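Ticket: Stock on hand wrong for grapes, keeps coming back after correction
Opened by: Moushumi Samarakoon, Rastuvska Produce
Product: Wistano Stock, hosted
Opened: 22 July 2021
Priority: Normal (changed from Urgent by Wistano Support)
Status: Closed with workaround

Moushumi Samarakoon
Wistano says we have 3,837 pounds of green seedless grapes in the cooler. We don't. The most we have ever held of that item is 200 pounds, and that was before a holiday weekend. I corrected the figure by hand, the screen accepted it, and the next morning it was wrong again. Same with red seedless and black seedless, though those are off by less.

This matters to us because the reorder suggestion is calculated from stock on hand. As far as Wistano is concerned we never need to buy another grape, so it has stopped suggesting them, and we have been ordering off a sheet of paper taped to the office door. I would like to know what is adding the stock. I have read the help page called "Why is my stock figure different from my shelf?" and it tells me to count my shelf. I have counted my shelf.

Debashish Wijesinghe, Wistano Support
Hi Moushumi, thanks for reaching out. This is usually caused by an old copy of the page being held in the browser. Could you please clear your cache, sign out, sign back in and let us know if the figure has changed? I have set the ticket to Normal since the system is available.

Moushumi Samarakoon
Cleared it. Signed out and in. Then did the same on the other office computer and on my phone, which had never opened Wistano before. All of them show the same number. I didn't expect a browser to be buying grapes, but it's done, so please cross it off.

Debashish Wijesinghe, Wistano Support
Thank you for confirming. Next step would be the scale. I can see you have a Nunico counter scale connected. If the scale is not set to zero before weighing, or the wrong item button is pressed, sales can be recorded against another product and the stock will drift. Please recalibrate the scale and check the item buttons against your product list.

Moushumi Samarakoon
I'll do it, but I want to say first why I doubt it. The scale only takes stock away. It records sales. If it was reading heavy, stock would be too low. If it was reading light, stock would be a little high, and the most it could ever be high by is what we sold. We haven't sold anything like that amount. And the figure jumps overnight, when the scale is switched off at the wall.

Moushumi Samarakoon
Scale recalibrated with the test weights. It was fine before and it's fine now. Item buttons match the product list. Red seedless had an old price label stuck over the button but the button underneath is correct.

Debashish Wijesinghe, Wistano Support
Thanks for the detailed update! Could you confirm whether any other staff have permission to make manual adjustments? In many cases a colleague is entering a received quantity in the wrong unit, for example boxes in place of pounds.

Moushumi Samarakoon
Only Parveen Begum and me. Parveen does receiving. I went through the adjustment log with her line by line and every entry is one of ours, in pounds, and adds up. The extra stock isn't in the adjustment log. It isn't anywhere in the adjustment log. That is the part I keep trying to get somebody to look at: the total on the item page is bigger than the sum of the movements listed under it. Either there are movements I am not allowed to see or the total is made up.

Parveen would also like it recorded that boxes entered as pounds would make the number smaller. She's right.

Attachments: 2

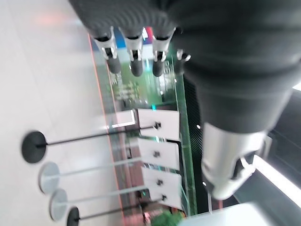
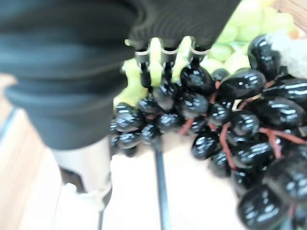 Rizwan Hettiarachchi, Wistano Support (second line)
Hello, I have taken this over from Debashish. You are right that there is a type of movement that doesn't appear on the item page. Anything brought in by a supplier feed is held in a separate list, under Suppliers, then Feed History. It is off by default for your kind of account. I've switched it on. Could you tell me what you see there for grapes?

Moushumi Samarakoon
Thank you. I wish that had been the first answer.

Feed History for green seedless shows the same delivery note from Hodžić over and over. Same note number, same date, different weights by a pound or so each time. Every one of them says "Received." We received it once. I have the paper copy with Parveen's signature.

Other suppliers look normal. One note, one line. It's only Hodžić, and the only things we buy from Hodžić are the 3 kinds of grapes, which would explain why the potatoes are behaving.

Rizwan Hettiarachchi, Wistano Support (second line)
That points to the supplier sending duplicates. We would recommend contacting Hodžić and asking them to stop resending the note.

Moushumi Samarakoon
I called them. Their office person, Corina Tudose, was more helpful than I had any right to expect. She says they don't resend anything. What they do is correct a note when their warehouse weight and their truck weight don't agree, which happens a lot with grapes, and each time the note is saved their system sends out the current version marked "amended." She read the word to me off her screen. She also says they have other customers on the same feed and none of them has complained, though she allowed that they may not use Wistano.

So before we call it a supplier fault: does Wistano read the word "amended"? Because it looks to me like it sees a note, adds the weight, sees the corrected note, and adds the weight again.

Rizwan Hettiarachchi, Wistano Support (second line)
I'll check with the feed team. In the meantime, it would help to have a clean test. Would you be willing to set green seedless to your real count at close, take nothing in manually, and send me the figure before you open?

Moushumi Samarakoon
Done. Set to the real count at close. No sales, no receiving, nobody in the building. In the morning it had gone up by exactly the weight on one Hodžić note, to the tenth of a pound. Feed History has one new line to match. Corina confirmed they corrected that note once last night, after we closed.

She was also kind enough to correct a note twice on purpose the next night. It went up by two lots. I don't think we need to test it any further.

Rizwan Hettiarachchi, Wistano Support (second line)
Confirmed on our side. The feed reader treats an amended note as a new note if the total weight has changed. If only the price has changed it replaces the old one correctly, so most customers with this kind of feed would not notice. It has been logged as a defect. The feed team is aiming for the September release.

Workaround until then: under Suppliers, open Hodžić, and change "Post automatically" to "Hold for approval." Amended notes will wait in a queue. Approve the last version and reject the others. Then correct the stock figure once and it should hold.

Moushumi Samarakoon
Changed. A few questions, and I would like them answered on the ticket and not by phone.

Will the old duplicates be taken out, or do we carry them in the yearly purchase report? Going by that report we bought a great many grapes this year.

Does the release fix past notes or only new ones?

And if I forget the setting is on hold and approve everything in the queue on a busy morning, am I back where I started?

Rizwan Hettiarachchi, Wistano Support (second line)
Duplicates: I can void them from here if you send me the note numbers. Once voided they drop out of the purchase report as well.

Release: new notes only.

Queue: yes, approving every version would add every version. There is no warning at present. I have added a request for one.

Moushumi Samarakoon
Note numbers sent, taken from the paper copies. Parveen will do the queue and I've shown her where Reject is, since it's gray and looks switched off even when it isn't. You might pass that on too.

Rizwan Hettiarachchi, Wistano Support (second line)
Voided. Please check the purchase report when you have a moment. I've passed on the comment about the button.

Moushumi Samarakoon
Purchase report for grapes now agrees with the Hodžić invoices. I checked all of them, not just the first page. Stock for green, red and black has held for 3 nights with the setting on hold, and the reorder suggestion came back this morning asking for green seedless, a quantity I would have picked myself.

I'm fine with closing this as long as it says workaround and not solved. The help page still says to count my shelf. It could mention Feed History.

Rizwan Hettiarachchi, Wistano Support (second line)
Closing with workaround. Linked to the feed defect, so you will get a notice when the fix goes out. Please keep Hodžić on hold until you receive it.

Moushumi Samarakoon
I'll keep it on hold for a while after, too.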